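Shop > Relationships & Wellbeing > Conversation Cards

Search products... Go

Miston Talk Deck (for couples)

I made this one after my partner and I had the same awkward chat about sex three times and got nowhere. We could talk about the mortgage all night, but who wants what, and how often? Dead silence! So I started writing questions on scraps of paper, and those scraps grew into the Miston.

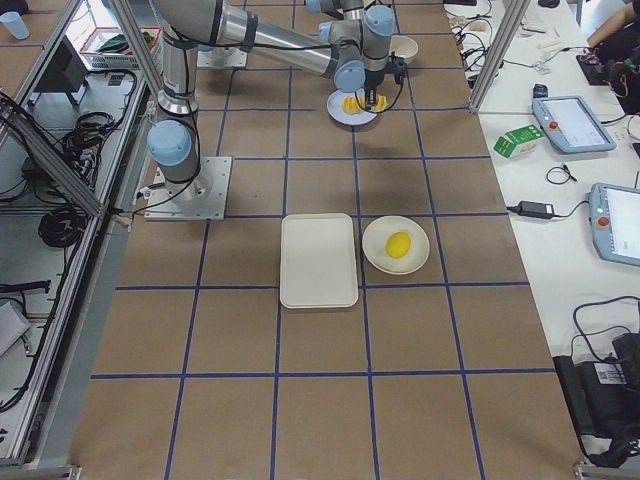
Sliced yellow fruit on a small white plate, with a bowl beside it.

You get 37 cards in a plain box, and nothing on the outside says what's in it (my mum visits a lot). The green ones are easy starters. The plum ones go deeper, into things like changing desire, mismatched moods and what you'd like to try or stop.

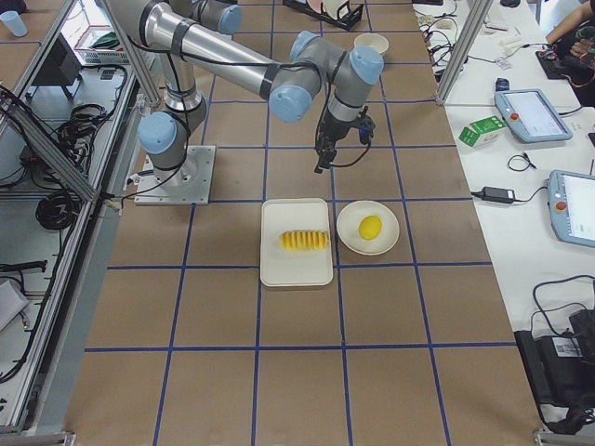

Most couples start with the green cards and keep the plum ones for later. Shuffle them if you're feeling brave, but I wouldn't on the first go. You don't need much gear either. A couple of white dishes side by side in the middle of the table, like these, would do nicely: one for cards you've answered, one for cards you'd like to come back to. Passing is always allowed, and you don't owe anyone a reason.

I've also put in 5 blank cards. Gearóid Hennessy, who tested the early version with his husband, filled all of his in before they'd opened the plum stack.

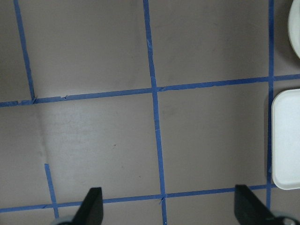 Does it suit same-sex couples?
Every card is written without "he" or "she", so any two adults can use the deck as it comes.

The card stock is Faltar matte, my favourite colour is plum (you may have guessed), and the corners are rounded so they shuffle well.

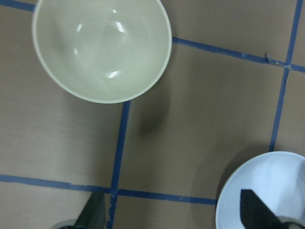
Postage and returns

I post from home most mornings. Unopened decks can come back within six weeks for a full refund.

572 shares | 6 comments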